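The Longest Yo-Yo Night in Nisbet

The sign-up sheet for the Fendonar Open is a legal pad on a string, and by five in the afternoon it is already a mess. Names are crossed out, moved up, crossed out again. Simão Esteves, who has run the contest since it was twelve kids in a parking lot, reads it the way a doctor reads an X-ray.

"We have 27 in the freestyle bracket," he says. "One of them is called Gravy."

Competitive yo-yo has a small, loyal crowd and a scoring system that would frighten a tax lawyer. Judges sit with a clicker in each hand, one for clean tricks and one for mistakes, and stare at a player's fingers until their eyes water. A routine in the final lasts 3 minutes. The arguments over it can last until October.
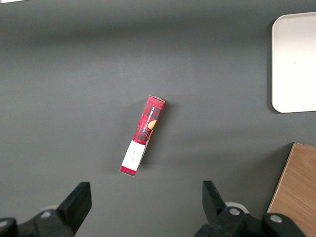

So what does the winner get?

A belt, $700 and free bearings for a year from Nestex, the one sponsor that returned Esteves's calls. The belt is too big for most of the people who have won it. Last year's champion wore it over one shoulder like a purse.

The early rounds go fast. A boy in a bow tie opens with a string trick so tangled that he has to be cut loose with nail scissors, and he bows anyway. Gravy turns out to be a quiet accountant with terrific wrists. The DJ plays the same song for four players in a row, by request, and the fifth asks for it too.

Most of the money comes from the door and the raffle. Esteves counted $1,058 at the break, wrote the number on his hand and then washed his hands. The plan is to rent the Nemis, a bigger hall with working air conditioning and chairs that match.

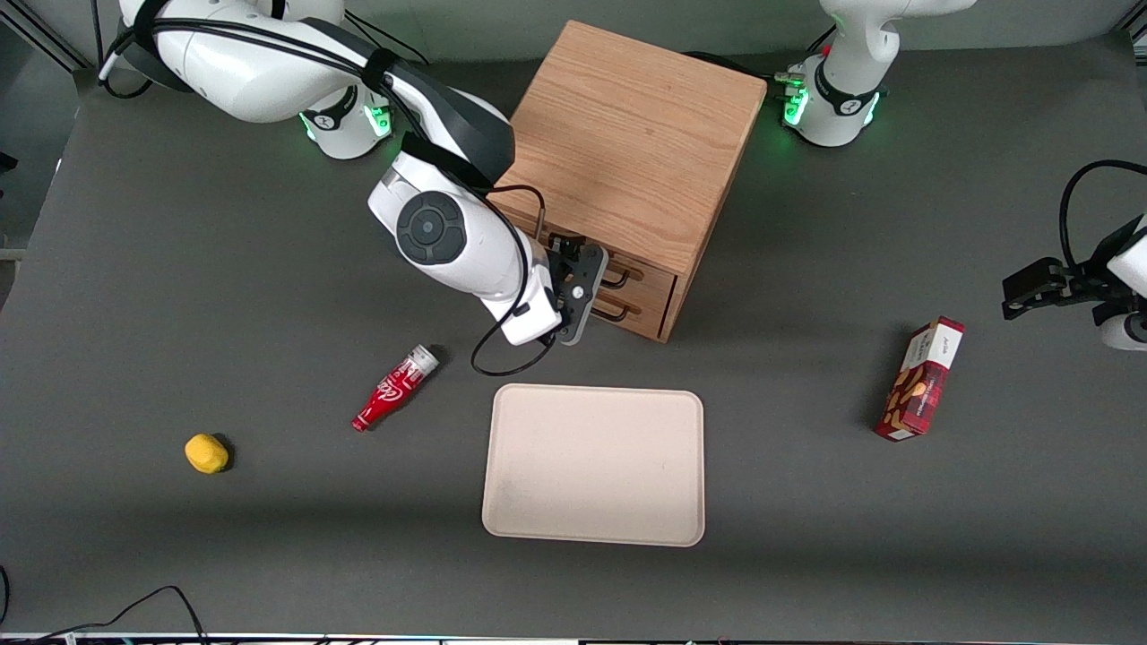 Gravy, for one, would rather stay put, saying that the low ceiling here keeps people from showing off with the big throws and that matching chairs never helped anyone land a trick.

The final comes down to a tiebreak. Both players drop the yo-yo in the first ten seconds, both glare at it, and the clickers go off like popcorn. It takes the judges nearly as long to add up the scores as it took to earn them. By then the bow tie kid is asleep on a pile of coats, and someone has borrowed the belt to hold the back door open.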